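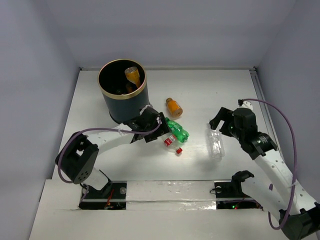
Bottle Pickup Cell, Two Arms -- Pre-Run Inspection Checklist with Comments

Home | Checklists | Cells | Parts | Contact

Filed under: Shop Automation / Household Tasks

Form date 6/11/18. Task under review: pick up plastic bottles from the floor board and place them in the bin. Complete items 1 through 10 before enabling motor power.

1. Enclosure walls and floor board
Status: OK.
Comment: Scuff marks on the board are cosmetic. Replace the board if a gripper tip catches on it.

2. Front bar and tape
Status: Watch.
Comment: Tape over the middle of the bar is crinkled and throws bright patches. Re-lay it flat or switch to matte tape. Reflections near clear plastic are a known source of bad picks.

3. Mounting plates
Status: OK.
Comment: Check screws by hand at both plates. Wiring on the left plate is exposed -- keep tools off it.

4. Cable routing, left arm
Status: OK.
Comment: The purple cable must clear the black joint through full travel. Move the arm by hand with power off to confirm.

5. Cable routing, right arm
Status: Watch.
Comment: The loop stands high above the arm. Shorten it if it touches the right wall at full reach.

6. Grippers
Status: OK.
Comment: Both sets of jaws open and close without binding. Hafstein pads not yet fitted.

7. Bin position
Status: Adjust.
Comment: The left gripper works right at the base of the green bin. Move the bin back until the jaws can close on a low object without touching it. The rim is the drop target and must stay unobstructed.

8. Test objects
Status: OK.
Comment: Keep the mix. A crushed green bottle, a small labeled bottle with a red cap, a small orange bottle and a clear empty one present four different grasps. The green one overlaps the labeled one, and that overlap should be left in. Household litter does not arrive sorted.

9. Emergency stop
Status: OK.
Comment: Tested with each arm in motion. Both stopped.

10. Run log
Status: OK.
Comment: Dronley logger started, clock matched to the cell controller.

Results to date
Attempts: 400. Bottles placed in bin without help: 342. Most misses were on clear plastic or on bottles touching another bottle. Crushed bottles did better than expected; the ridges give the jaws something to hold.

Reviewer comments
The cell can do this chore slowly, under good light, on a flat white board. It is not ready for a kitchen floor or a packing bench. A person clears the same board in one pass and does not need item 2. The Oltex line manager asked for a date for unattended use. None is given here. Repeat the 400 attempts with the bin moved and the tape replaced, then review. If clear bottles are still the main loss, work on lighting before changing the grippers.

Open items: 2, 5, 7.

Related items
Makuleo Feeder Tray -- Weekly Inspection
Gripper Pad Wear: June Notes
Can It Fold a Towel Yet? Cell Test Results
Cable Loop Length Guide for Small Arms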